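Do You Need a Tray for One Bowl of Soup?

2 November 2024

I have been suspicious of trays for most of my adult life. A tray is a plate for your plates. You wash it, you find somewhere to stand it, and then you carry your lunch the same distance you would have carried it anyway. So when the Zistetti newsletter ran its third piece this year on "the calm of a tray setting," I rolled my eyes and then, of course, cleared a spot and tried it.

The rules, if you missed them: one tray, one plate, one bowl, plain table. Nothing else out until you have decided where each thing goes. 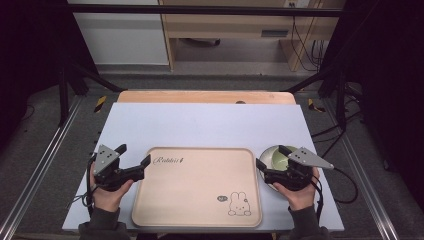

My first objection is size. The tray people always seem to own dinner plates made for dolls. Mine are not, and once a bowl is sitting on one, the pair wants its own piece of table. You can leave them beside the tray, in which case what is the tray doing? Or you can skip the plate and put the bowl straight on the tray, which I suspect is what everybody does once the newsletter has gone out.

Heino Vītola, who has sold kitchen stuff longer than I have been cooking, told me I had it backwards. He says the plate under the bowl is the fussy part and the tray is the useful one, because a tray has a rim and catches the drips. Fair enough. He also tried to sell me a Jovura serving set for 600, so I am weighing his opinion accordingly.

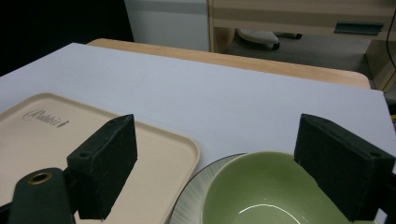
Green bowl on its plate, Rabbit tray to the left.

I will say the colors get along. Beige and soft green is a safe pairing, maybe too safe, and I was ready to find it dull. I didn't. I still don't believe it makes anyone calmer. I had the same 20 emails waiting before I set the table and after.

The writing on the tray is another matter. I don't know why a tray has to announce an animal. My rule since June has been no words on anything I eat from — I gave away two Tshabalala mugs over it — and yet I can live with this one. The script is curly without being hard to read.

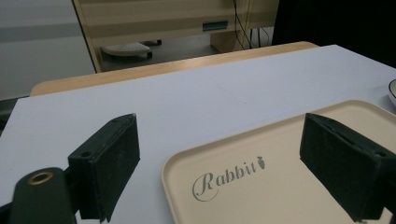

So where does that leave me? I would use a tray for toast. I would use one for carrying tea to another room, if I could be trusted on the stairs. For soup at a table I remain unconvinced, and the plate under the bowl does the job with less to wash.

Next up is the Flurnarent napkin method, which has 28 steps. I have read as far as step two and already have complaints.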